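Drulora Library Begins Re-Shelving Its Foreign-Language Hardcovers

Thursday, April 6, 2023

The Drulora public library has started moving its foreign-language hardcovers out of temporary storage and back into open shelving, the library said in a notice to cardholders. The first 69 volumes are being labeled, checked for damage and entered into the new catalog ahead of the rest of the collection, which comes to some 600 titles.

The books were taken off the shelves in March, when the reading room on the upper floor was closed for replacement of the heating lines. They were packed upright in cartons and held at the Stumport branch. Upright packing is standard for hardcovers of ordinary size. Books laid flat in deep stacks put weight on the boards below, and books packed at a steep lean tend to pull away from the spine at the top edge.

Work on the first group covers philosophy and classical texts in Chinese, Japanese and Korean. The library had previously shelved these by size, with no separation by subject, on two bays next to the periodicals. Under the new plan they will be shelved by subject and then by title. Each record will carry the title in the original characters, a romanized form and, where a common English title exists, that title as well.

The romanized form has been a source of trouble in the old catalog. The same work could be entered under several spellings, depending on when it was bought and who typed the card. The classic attributed to Laozi was listed as Daodejing, Tao Te Ching, Tao Teh King and Dao De Jing, with no links between the entries. A reader who searched for one spelling would not find copies filed under the others. The new records tie all four spellings to the characters 道德经 and to the traditional form 道德經.

Edition statements are being recorded as well. These were left out of most of the old entries, so that a revised edition and the printing it replaced could share a single line in the catalog. Staff now copy the statement from the book itself, in the original script, and add a short English note.
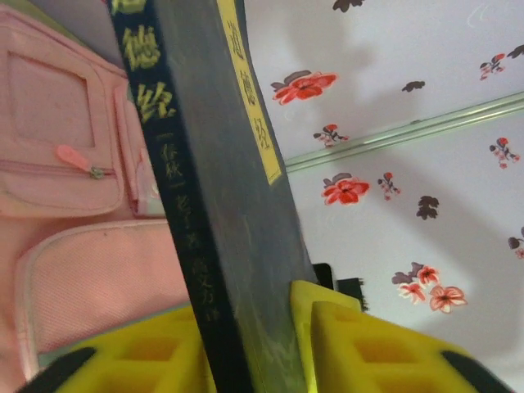

Spine and cover information

The dark gray hardcover of 道德经 is a fair example of what the catalogers work from. The title runs down the black spine in yellow-green characters, and it is repeated on a narrow yellow label along the edge of the cover. The spine also carries the marker 修订版, for revised edition, and the author line 老子 著. Smaller characters farther down are faint against the dark ground. The gray finish of the cover is scuffed, with lighter streaks toward the lower half.

For records of this type, the library takes the title from the title page first and uses the spine and cover only as a check. If the wording differs, both forms go into the record. Faint or worn spine lettering is noted in the condition field, as it affects how easily a book can be found on the shelf.

Volumes with lettering that cannot be read from a normal standing distance will get a printed spine label. The label is placed low on the spine, clear of the title and author, and carries the call number and the first syllables of the romanized title. Dark cloth and dark paper covers get a white label. Light covers get a cream label with a black border. Labels are covered with a clear film that can be lifted later without pulling the surface of the cover.

Condition checks

Each book is graded on a short form with separate entries for the boards, the spine, the hinges and the text block. Surface scuffing alone does not take a book out of circulation. A loose hinge does, and so does any sign of mold.

Cartons from Stumport are opened one at a time and left to stand in the workroom overnight before the books are handled. The workroom is kept at the same settings as the reading room, so that the books do not go through a second change in humidity when they are shelved. Of the volumes checked so far, 16 have been set aside for repair. Most of these need new hinge paper. The work will be done by Gomum, a bindery that has held the library's repair contract for several years.

Books sent for repair will appear in the catalog with the status "in treatment." Cardholders can place a hold on them in the usual way, and the hold will become active when the book comes back.

Shelving

The refitted room has new steel shelving from Tymoshchuk with adjustable shelves and sliding book supports. The older bays had fixed shelves, and tall volumes had to be stored on their fore-edges or moved to the oversize section. Shelf spacing in the new bays can be changed in small steps, and the library expects that nearly all of the foreign-language hardcovers will now stand upright in their proper subject order.

Shelves will be filled to no more than three-quarters of their length. This leaves room for additions and lets a reader take hold of a book at the middle of the spine. Pulling at the top of the spine – the usual habit on a tightly packed shelf – is the most common cause of torn head caps in the collection, according to the repair records.

The bays are set back from the south windows. Ultraviolet film was added to the glass during the closure, and the lights above the bays now run on motion sensors.

Borrowing during the move

Titles in the first group can be borrowed as soon as their records show as available. Titles still in cartons can be requested at the front desk or through the catalog, and will be brought from Stumport on the regular van run. Requests should give the title in the original script where possible. Requests in romanized form are also accepted, but they take longer to match against the old entries.

The loan period for the collection is unchanged. The limit per card has been raised to 10 items for the duration of the move, and returns are accepted at either branch. Readers who borrow a book without a spine label are asked to hand it in at the desk and not to use the outside drop box, so that it can be labeled before it goes back on the shelf.

The second group to be moved will be fiction in the same three languages, followed by dictionaries and reference works. European-language hardcovers will be handled last. Their records are in better order and need only new shelf locations. The periodicals will stay on the ground floor until all of the books are in place.

The reading room is open during normal hours while the work continues. The two bays nearest the workroom door are roped off and will remain so until the fiction titles have been shelved. Corrections to catalog entries, including spellings and edition statements, can be left on the forms at the front desk.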